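Home | Talks | Tasting Notes | Cellar | About

March 5, 2020
By Friederike Ruppert

Speaker notes: Drinking the Middle Years

Wait for the late arrivals to find a seat. First glass should already be poured. Ask people to leave it alone for the first few minutes, knowing full well they won't.

Opening. I want to talk tonight about the stretch of a red wine's life that gets the least attention. We read about barrel samples, we read about the grand old bottles somebody's grandfather put away, and then there's this long middle part where the wine sits in the dark and we are told to be patient. I love the middle part! Some of the best bottles I've opened in the last 25 years were opened "too early" by the book.

Glass one, Trovireck. Pour is the young one. Let them smell it before saying anything. This is the estate's basic red, grown on the flat ground near the road, and it has exactly the kind of fruit I want on a weeknight – sour cherry, a bit of orange peel, something like warm bread. Mention the whole bunches. They stopped destemming everything a few vintages ago and the wine got so much livelier for it. Tannins are there, but you have to go looking for them at the back of your gums.

Ask for a show of hands: who would keep this? Usually it's half the room. Then say I'd drink it by August with a slice of cold roast pork, and move on before the argument gets going.

Glass two, Esdale. Slow down here. This is the wine I drove out of my way for, and the one I most want people to remember on the way home. Eight years old. The vineyard is up at 411 meters and faces the wrong way, or so the neighbors said when it was planted. Cool nights, late picking, small thick-skinned berries. When it was released it was hard as a board and I gave it a polite, slightly worried review. I was wrong about it, and I'm happy to say so out loud.

What to point out: the color has started to turn at the rim. Get them to tilt the glass over the white paper mat. The nose has moved on from plain blackberry to dried herbs, leather, a little black tea. But the fruit is still there underneath, and that overlap is what I mean by the middle years. You get both at once for a while. Then one of them leaves.

(If someone asks about decanting: yes, an hour, and don't fuss over it. I poured tonight's straight into a big water jug from the kitchen.)

Short detour on storage. People get scared off by this part, so keep it light. You don't need a vaulted cellar. You need a place that is dark, fairly cool and doesn't swing up and down every day. Bottom of a closet on an inside wall is fine. Top of the fridge is a terrible place, and I say that every time, and every time two people look at their shoes. Buy three of the same bottle if you can stretch to it, open one a year or two in, write down what you thought, and let that tell you when to open the next.

Glass three, Núñez. The old one, and the pour is small, so warn them. We only had two bottles of this and one was a little tired. Family winery, big old foudres, no new oak anywhere. I want people to taste it right after going back to the Esdale. It has mushrooms, dried fig, that lovely savory finish that goes on and on. It's also thinner in the middle than it was when I had it last. Ask what they miss. Somebody will say fruit. Somebody else will say they don't miss a thing, and I hope those two are sitting next to each other.

Glass four, Fasari. Surprise glass. Served blind, don't say the name until they've guessed. It's a pale red from a tiny co-op, chilled, cheap, and made to be drunk the year it's bottled. After three serious wines it's such a treat – crunchy, peppery, gone in four swallows. I took 100 bottles' worth of orders for it the last time I gave this talk and had to call the co-op and ask if they even had that many.

Food, if there's time. Hard sheep's cheese with the Esdale. Plain walnuts with the Núñez. Keep the blue cheese well away from everything until the end, it flattens the old wine completely. Olives are good with glass one, the small wrinkled black kind.

Last bit before questions. Read out the note I wrote on the Esdale at release, then the one from this winter. They sound like two different wines. 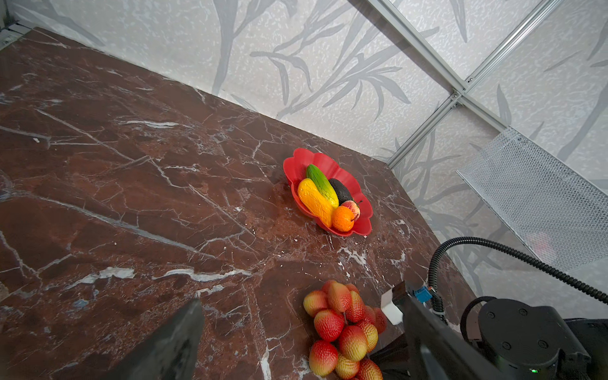 Marble and leaf-print walls in both.

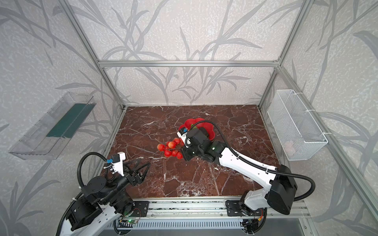
Friederike, I went home and opened the bottle I'd been saving for my retirement, and it was right in the place you described, herbs and leather with the blackberry still hanging on. My question is about the second one. It has been lying in a hall closet that gets warm in summer, so would you drink it this year, or move it somewhere cooler and give it a little longer?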